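Unit 6 handout: Can machines do the chores yet?
Instructor: Mal-soon Myung

Read this before the lab session. Bring the worksheet from Unit 5, with the cycle times filled in.

## 1. What we mean by "do"

A machine can do a chore if it finishes the whole job, in a place it was not built for, without a person stepping in. Most claims you will read cover less than that. A dishwasher washes dishes, but a person loads it, unloads it and wipes the counter. In this course we split every chore into steps and ask who does each step.

For laundry, the steps are:

1. Find the clothes and pick them up.
2. Sort them.
3. Load, wash, dry, unload.
4. Fold.
5. Put away.

Washing and drying have been done by machine for a long time. The rest is still mostly hand work, and steps 1 and 4 get most of the research effort.

## 2. Why cloth is hard

A box keeps its shape when you grip it. Cloth does not. If you pinch a shirt at one point and lift, the rest hangs in a way that is hard to predict, and the parts you need next may be hidden inside a fold. Two arms help, as one can hold while the other looks for a corner or an edge.
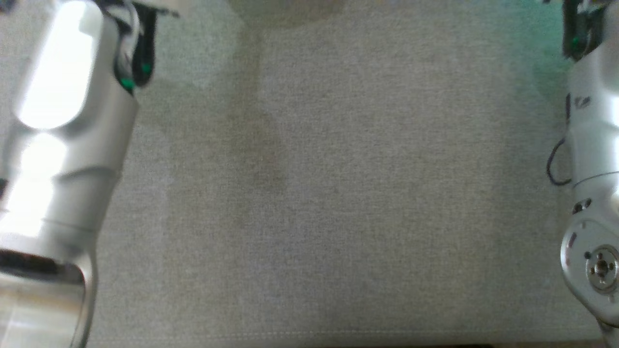
The surface under the clothes matters too. On a hard table, a gripper can press down and slide under an edge. On upholstery, the surface gives way, and a careless pinch can take hold of the cover instead of the garment. Shop-floor folding machines avoid the problem: a worker feeds each piece in flat, the same way up every time. The Pravedex line we covered in Unit 4 handles 500 towels an hour on those terms. It cannot pick one towel out of a pile.

## 3. Homes and shop floors compared

| | Shop floor | Home |
|---|---|---|
| Items | Few types, known sizes | Many types, any state |
| Layout | Fixed | Changes daily |
| Lighting | Controlled | Windows, lamps, shadows |
| Speed needed | High | Low |
| Cost of a miss | Line stops | Try again |

Note the last two rows. A home robot may be slow - if it clears the living room while you are at work, it does not matter much that it took three hours. What it cannot do is get stuck in the first ten minutes. 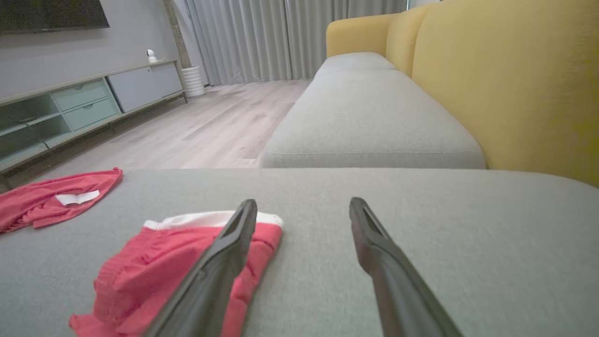 Small garments bring their own trouble. A waistband is a good place to grip if the machine can find it, but a bunched pair of shorts may show only part of one. Two pieces of the same color lying together can be read as a single piece. Tags help a person tell inside from outside; a vision system has to be trained to use them.

## 4. Reading success rates

The Flultov trial in your reading pack reports 1,000 pickup attempts. Before you quote its result, check:

- whether a second try counted as a success
- whether a person reset the clothes between attempts
- how many kinds of garment were used (Flultov used 13)
- whether the room was the one used in training

Rates also multiply. If each step works 95 percent of the time and a job has five steps, the whole job works 77 percent of the time, assuming the steps are independent and there are no retries.

## 5. For the lab

Work in pairs. Choose one chore from the Nenitz list and break it into steps. For each step, write down what must be seen, what must be gripped, and how the machine would know it had failed. Mark each step M (machine can do it now), P (person needed) or U (unclear), and give your source for every M.

Reading: Shahbazi report, sections 2 and 3. Skip the cost tables; we return to them in Unit 8.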